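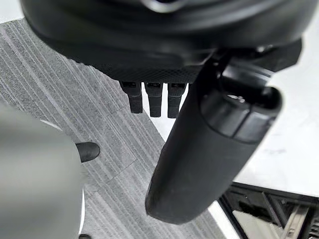 Fregadero doble sobre moqueta: ¿alguien lo ve claro?

kullstead_4
Me ofrecen un mueble con fregadero doble de acero, tipo Nikolaidis, por 1869 con grifo incluido. Dicen que en el seno pequeño cabe el escurridor y que así te ahorras tenerlo en la encimera. No me lo creo del todo. Un plato llano entra, vale, ¿y la vajilla de cuatro personas? 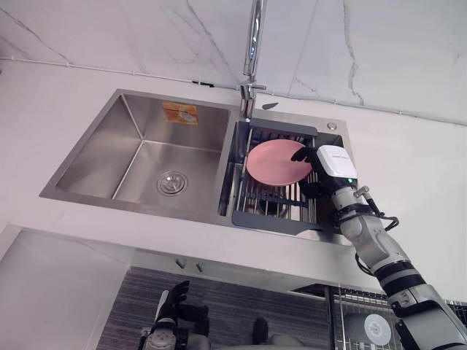 Re: Fregadero doble sobre moqueta

Bontu Admasu
Pues yo lo uso así desde diciembre y me apaño. El seno grande queda libre para las ollas y el plato escurre dentro. Lo que no compraría es el mármol blanco con vetas, que cada gota de cal se nota.

irnix_sur
Discrepo. Con el escurridor puesto tienes un seno y una repisa cara. En Divside los hay de un solo seno por 1773 y friegas más ancho.

kullstead_4
A eso iba. Y luego está el suelo, que es moqueta gris de rayas y encima con restos de cinta blanca pegados.

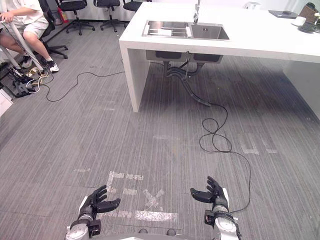
La cinta vieja me preocupa menos que el agua. El vendedor jura que no salpica. Ya, claro.

Bontu Admasu
Lo de salpicar depende del grifo, exageras. La cinta la quitas con paciencia y una rasqueta de plástico.

irnix_sur
O te llevas media moqueta con ella. Pide que te dejen abrir el grifo a tope antes de pagar.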